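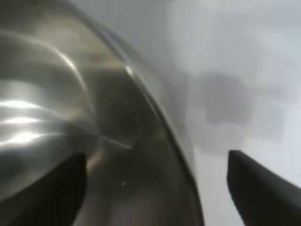

Three-hole punch drifts to one side, pages stick out of the binder

Annatjie Sithole
Asked April 4, 2024

My three-hole punch has started putting the holes in the wrong place and it is making me nuts. I run the front office for a plumbing outfit in Sasbridge, just me and a desk and a lot of paper, and every job we finish gets its work orders punched and filed in a binder. The punch is a Steyn, the heavy kind with the long handle, and for years it was the one thing in this office I never had to think about. Then in November the pages began to sit crooked on the rings. First thing I did was empty it, because I figured it was clogged with those little paper dots, and I have learned the hard way not to do that over a trash can. I use a big stainless steel bowl, the brushed kind where everything reflects back at you as a blur, with a nice rolled lip so the dots don't skate off over the side. (They still got in my sweater. They always get in my sweater.) So it's empty, it's clean, I even went at it with a dry paintbrush, and the holes are STILL off.

What it does: if I punch one sheet, it's fine, or near enough. If I punch a stack, the bottom sheets come out lower than the top ones, so when I close the binder I get this raggedy staircase along the top edge. The middle hole looks okay. The one nearest the handle hinge is the worst, and sometimes it isn't even round, more of a bite mark.

I have 2,526 work orders to get into binders before our records person comes to look at them, and I have done 1,938 of those. So I am past the point where I can switch to folders, and I am not in the mood to redo any. Do I need a new punch? Can the cutters be sharpened? My boss thinks I'm using too much paper at once. I am not telling you what I think of that until somebody backs me up.

Brodie Paewai

Sorry, your boss is probably right! How many sheets are you putting in at a time? Those long-handled Steyns say a big number on the box and I've never had one that liked it. When you jam in a fat stack the paper has nowhere to go, so the bottom sheets scoot backward while the pins are coming down, and there's your staircase. I stop at 8 sheets. Yes it's slow. It's less slow than picking torn holes out of a binder later.

Second thing, look at the paper guide, the sliding plastic piece on the end that you butt the page up against. Mine had a little thumb screw underneath and it had worked itself loose, so every time I tapped the stack into place I was nudging the guide over by a hair. You don't notice it page to page. You notice it a binder later. Slide it to the letter mark, snug the screw, then put a strip of masking tape across it so you can tell if it creeps.

About sharpening: you can punch through a few layers of aluminum foil, then a sheet or two of wax paper. The foil scrapes the gunk off the edges and the wax makes the pins slide easier. I do this whenever mine starts to crunch. It won't bring a dead punch back to life, but the bite mark hole you're describing sounds like a dull or gummy pin to me, so I'd try it before spending any money.

And tap your stack on the desk first, long side and then short side. I know you know. I skip it too when I'm in a hurry.

padfolio_jo

just get an electric one. we got ours at Prutgate and I will never go back. it's loud but you get used to it

Marlow in Receiving

I'd go along with Brodie on the guide, but I want to add one more, since you said the worst hole is the one by the hinge. Turn the thing upside down, take the bottom tray off and look at the bar the pins are mounted on. On ours there are 2 screws holding that bar and one had backed most of the way out. With one sheet of paper you'd never have known. With a stack, that end lifted up and the pin went in at a slant, so we got an oval hole with a chewed side. A regular Phillips screwdriver fixed it. Don't crank it down too hard or the handle gets stiff, and then you'll be leaning on it with your elbow like I was.

Also, are all your binders the same brand? We had a mix of Tilier binders and some no-name ones out of the supply closet, and the rings on the no-name ones didn't line up with anything on this earth. I blamed the punch for weeks. Take one good sheet, one you know is punched right, and try it in a couple of different binders before you do anything else.

For the pages you've already done, leave them be unless the hole is ripped out. If it is, stick one of those round reinforcement rings on it and move along. A records person is going to be looking for the page, and a crooked top edge isn't going to bother them much.

Annatjie Sithole

Okay, update, and thank you both (and Jo, I did ask about electric, and the face I got was something). It was the screw! One of them was hanging on by about a thread, on the hinge side, exactly like Marlow said. The guide was loose too, so it now has a very ugly piece of tape on it. I ran some foil through for good measure, which felt great, and the crunch is gone.

I am also doing smaller stacks now. Please do not tell my boss. Still shaking paper dots out of my sleeves, if anyone has a cure for that one.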